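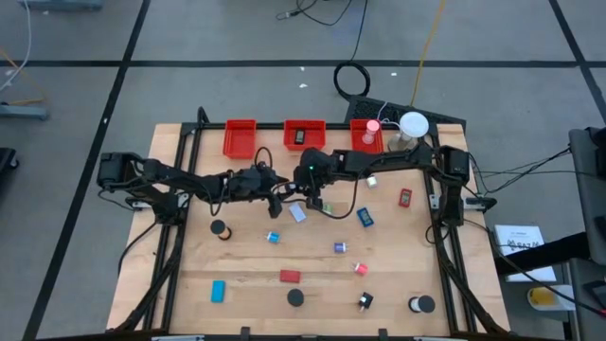

What is in the Droscombe Tea Log?

A table of pots and mugs of tea made in ordinary kitchens, with the leaf, the water, the steeping time and a short note on how it tasted.

Filed under: Open data / Food and drink / Household records

Version dated 2025-01-29. Maintained by Kadir Güler and Eylül Taşdemir.

Background

The log began as a paper sheet on the kitchen wall at Yalçınkaya, a guest house in Droscombe that serves black tea all day. Guests kept asking why the breakfast pot tasted stronger than the afternoon one. The kitchen started writing down what went into each pot, and the sheet was later typed up and opened to other households.

Most entries are for black tea. Green tea, oolong and a few herbal infusions are included but there are not enough of them to say much. If you want to compare green teas, use another source.

Files

brews.csv holds one row per pot or mug.
leaf.csv lists the teas by short code, with type, cut (whole, broken, dust, bag) and the month the packet was opened.
water.csv gives the supply area and whether a filter jug was used.
notes.txt is free text, lightly tidied. Spelling has been left alone.

Files are UTF-8 and comma separated. Blank means not recorded. A zero in the milk column means no milk was added.

Columns in brews.csv

brew_id: a running number, never reused.
leaf_code: matches leaf.csv.
grams: weight of dry leaf. For bags, the weight printed on the box divided by the number of bags.
water_ml: poured volume, read from the jug or kettle.
temp_c: water temperature at pouring, if a thermometer was used.
steep_min: minutes from pouring to the first cup being served, or to the bag being lifted out.
vessel: pot, mug, glass or double pot.
milk: millilitres, added after steeping.
strength: a score from 2 (thin) to 10 (very strong). Scores are whole numbers.
method_time: how the steeping time was kept (phone, wall clock, oven timer, sand, guess).

How the times were kept

Steeping time is the weakest column, and it should be read together with method_time. Phone timers are good to the second and people then round them. Wall clocks lose the odd minute when somebody walks off to answer the door. Sand glasses are popular in kitchens where hands are wet, but what goes in the log is often the number on the label and not the measured run. A tall one with blue sand and a little white label with a black 5 stuck on the lower bulb will be written up as five minutes by almost anyone. We ask contributors who use sand to time the glass against a phone once and put the result in the notes. Many haven't, so those rows are marked unchecked.

Guesses are kept in the file. Drop them if you need clean times. The strength scores on those rows are no worse than the rest.
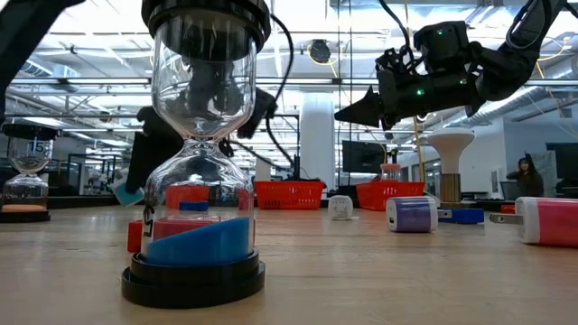
Double pots cause more trouble than any other vessel. The concentrate in the upper pot may sit over the steam for a long while, and each glass is let down with hot water from below, so one steeping time does not describe it well. We record the time of the first glass only. Contributors who pour from the same pot later in the morning start a new row and put the earlier brew_id in the notes. Those later rows often have a longer time than anything else in the file, and a glass of sand like the blue one, which has to be turned by hand every time it runs down, is a poor choice for them. Use a clock and write down the hour of pouring.

Cleaning

Sinan Karakaya did the first pass. Rows with no leaf code were removed. Water volumes given in cups were converted only where the contributor had measured the cup. Steeping times above 20 minutes were checked with the person who sent them, except for double pots, where long times are normal.

Two households used the same leaf code for different teas until April. Their earlier rows now carry the suffix b. Nothing else was renamed.

Known gaps

Hard water is over-represented, as the town supply is hard and most contributors live on it. The temperature column is mostly blank. Strength is a matter of taste and no attempt was made to bring people's scores into line with each other, so compare within a household before comparing between them.
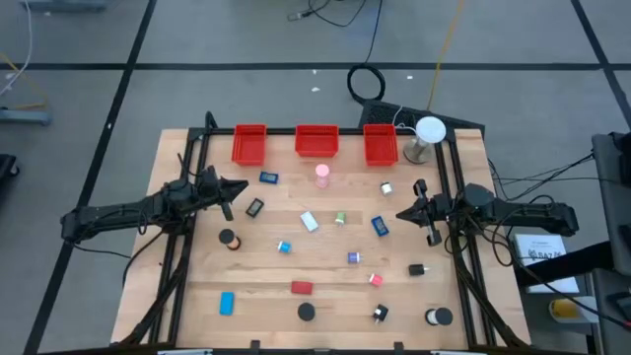

Niloufar Nikzad wrote that the strength score ought to be split, with one number for colour and another for bitterness, because a broken-leaf tea can go dark long before it turns harsh. We agree. The next version will have both columns, and the old score will stay as it is for earlier rows.

Using the data

The log may be copied and changed freely if the source is named. Please cite it as "Droscombe Tea Log" with the version date. It is not suitable for advice on caffeine or health. The brew calculator Orko reads brews.csv directly; if you edit the column names it will stop loading the file.

Corrections go to Bülent Kahraman with the brew_id and the value you think is right. New households should send a short batch first so that the units can be checked.

Contact the maintainers | © Droscombe Tea Log contributors | Back to top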